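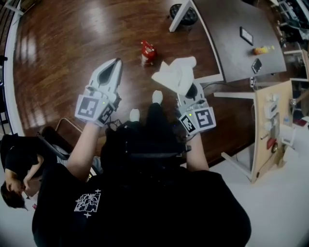
Johanna Hauser trouve qu'on commence toujours trop tôt par le chiffon, et elle a raison ! Son objection, arrivée après la première séance, mérite qu'on reprenne le cours par là : à quoi bon essuyer un parquet tant que des objets traînent dessus ?

Entretien courant d'une pièce à vivre
Séance 2 : le sol, la table, les petits objets

Rappel de la séance précédente
On ramasse, on dépoussière, on essuie. Toujours dans cet ordre. Un petit objet rouge resté par terre, et voilà qu'on le contourne, qu'on laisse une auréole autour, qu'on le pousse du pied jusque sous la table... (Vous avez tous fait ça pendant l'exercice chez Vivalau, moi aussi.)

Le sol
Un parquet brillant est un merveilleux professeur : la lumière rasante y montre tout, les traces de semelles, les voiles de produit, les passages oubliés. Placez-vous face à la source de lumière, regardez les reflets, puis changez de côté et regardez encore. C'est spectaculaire la première fois !
Le chiffon blanc est mon préféré pour apprendre. Il se salit franchement, on sait où on en est. Pliez-le en quatre, travaillez avec une seule face, retournez. Un chiffon en boule n'appuie que par endroits et redépose ce qu'il vient de prendre.
Eau : très peu. Le chiffon doit être essoré au point de ne plus goutter du tout. On suit le fil des lames, du fond de la pièce vers la porte.

Dosage
Pour le savon neutre Dronitz que nous utilisons en atelier : 2 ml pour 200 ml d'eau. Avec davantage, le sol colle, et il faut tout reprendre à l'eau claire.

La table
Téléphone, tablette, paquet de biscuits entamé : on débarrasse tout, même si l'on croit pouvoir glisser le chiffon entre les choses. Je regroupe sur un plateau et je remets en place à la fin. N'oubliez pas le chant du plateau, surtout s'il est clair, ni les pieds, où la poussière s'accroche près du sol. Le tabouret se déplace, il ne se contourne pas.

À préparer pour la séance 3
Choisir chez soi une table et le sol qui l'entoure. Noter l'ordre de ses gestes, le nombre de retournements du chiffon, les endroits oubliés. Une page suffit. Les fiches sont à déposer à la salle Baxter avant midi, et apportez votre chiffon tel quel, sale, on le regardera ensemble !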